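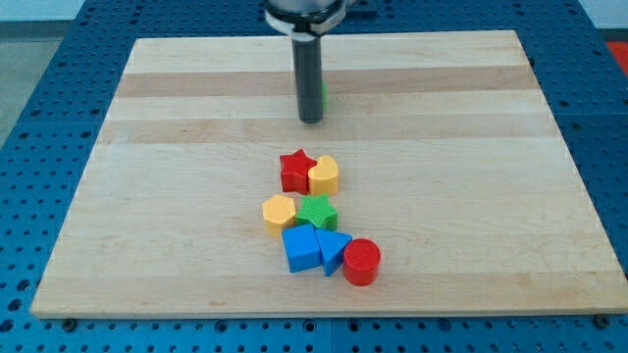
The board on the blue bench, with the shape blocks in the middle.

What to put on a striped wooden board that small children play on? (And how do I stop it skating about?)

Asked 2024-07-15 – viewed 162 times – 3 answers

Hello all, first time asking anything on here so be gentle. I've got a pale wooden board, maple I think, made of long strips glued side by side with a couple of darker ones running along it. It lives on top of a blue metal bench, the sort with little round holes all over it in a grid. The bench is brilliant for tools but hopeless for anything small or anything you want to sit nicely, and the noise of plastic on bare metal goes right through me, so the board is what we use as the play surface.

What goes on it mostly is the shape-sorter blocks. You know the ones, stars and hearts and so on in very bright plastic, red, yellow, blue, green. My niece and nephew come over a lot and they like standing up at the bench like grown-ups (there's a step, before anyone tells me off). They sort them by colour, then they sort them by shape, then there's an argument over which pile the hexagon belongs in.

Two problems.

First one is the finish. I bought the board second-hand from the Grimari shop when they were clearing out their display stock, and I've no idea what's on it, if anything. It feels a bit dry to me. I've got half a tin of Skuver floor varnish left over from the hall and my first thought was to slap that on, but the blocks go in mouths sooner or later, the little one's especially, and I don't know how I feel about floor varnish. Is mineral oil better? Beeswax? I've also read that oil can leave a film on plastic toys and I don't fancy washing the lot every evening.

Second one is the sliding. Two children leaning on one end and the whole board shifts across the metal. I don't want to screw it down for good because I use the bench for other things, and I'd like to be able to lift it off and wipe underneath. All those holes must be useful for something?

Oh, and does anyone know if it matters that the back of the board has never been treated? A friend said it would curl up like a crisp. It looks flat enough to me so far.

Thanks in advance!

3 answers

Accepted answer

Put the floor varnish back in the cupboard. It might well be fine once it's fully cured, but you don't know what's already on the board and a hard varnish over an old oil tends to peel. Peeling bits and toddlers are a bad mix.

First find out what you've got. Drip a bit of water on a corner and leave it a few minutes. If it sits there in a bead, there's still some finish on it and you may not need to do much. If it soaks in and goes dark, it's thirsty. Try it in a couple of places, because display boards often got wiped more in the middle than at the ends.

If it's thirsty I'd go for a food-safe oil and wax mix, the kind sold for chopping boards. I use the Prasertsri one, only because the hardware shop near me stocks it, and any of them will do if the tin says food safe. Check the ingredients for nut oils if there's an allergy in the family. Warm it a bit by standing the tin in hot water, rub it in along the strips, leave it for an hour, then take off everything that will come off with a clean old T-shirt. That last step is where the film on toys comes from, people leave it on thick and it never goes off properly. I do mine in the evening and leave it overnight, then buff it again in the morning, and the blocks don't pick up anything I can feel.

Do the back as well, and the edges, and the end grain twice. Your friend is exaggerating about the crisp but the idea is right: if one face takes up damp and the other can't, the board will cup. On a bench with holes in it you do at least get air to the underside, so you're better off than I am with mine on a solid worktop.
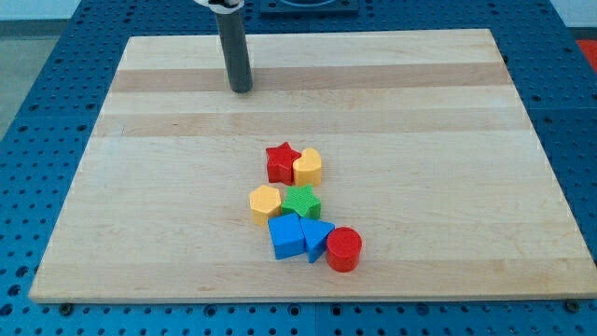
For the sliding, I wouldn't bother with anything that goes through the wood. Rubber shelf liner, the open mesh type, cut a couple of centimetres smaller than the board all round so it doesn't show. It grips metal surprisingly well and it peels off when you want the bench back. If that isn't enough then yes, use the holes! Measure one, get some rubber bungs or short bolts with rubber sleeves to suit, and push them in snug against the long sides and the ends. The board then sits in a sort of pen and lifts straight out. Go for low ones so little elbows don't catch on them, and if you use bolts put the nut underneath and file off anything sharp. Ours has had bungs since December and I've replaced one, which the dog ate.

One thing about sanding, as you didn't ask but you'll be tempted. If it feels rough after the water test, a light going over by hand with fine paper is plenty. I've seen people online going up to 1,000 and then 2,000 grit on a play surface and I can't see the sense in it, the oil doesn't go in as well and the next plastic cube somebody bangs down on it undoes your whole Sunday afternoon.

Comment from the asker: This is so helpful, thank you. Did the water test and it soaked in at one end and beaded in the middle, so just what you said. Will get the shelf liner first and see. Is it OK to oil the whole thing if only part of it is dry?

Reply: Yes, do all of it. The middle will take hardly any and you'll wipe most of it off again. Otherwise you end up with a tide mark.

Second answer

Beeswax on its own, that's what my nan used on everything. Smells lovely. It does go a bit white if you put anything wet on it though, and it won't last as long as the oil. No idea on the sliding. Could you put a towel under it?

Comment: A towel makes it worse, ask me how I know.

Third answer

Mostly agree with the first answer but I'd skip wax altogether and use plain mineral oil from the chemist, it's cheap and you can top it up whenever it looks dull. Don't use olive oil or sunflower oil from the kitchen, it goes sticky and then it goes rancid and you'll be sniffing round the bench for weeks wondering what died.

For washing the blocks, warm water with washing-up liquid and a soft brush, particularly if any of yours have ridges, that's where the jam lives. Dry them before they go back on the board. If water gets trapped under a flat block and sits there overnight you can get a pale mark the exact shape of it. I have a very clear star on mine.

Also, has anyone tried those Grurilix clamp pads on a bench with holes? I've been looking at them for the same job but the page doesn't say what hole size they need.

Comment: Not tried them. Might be worth a question of its own.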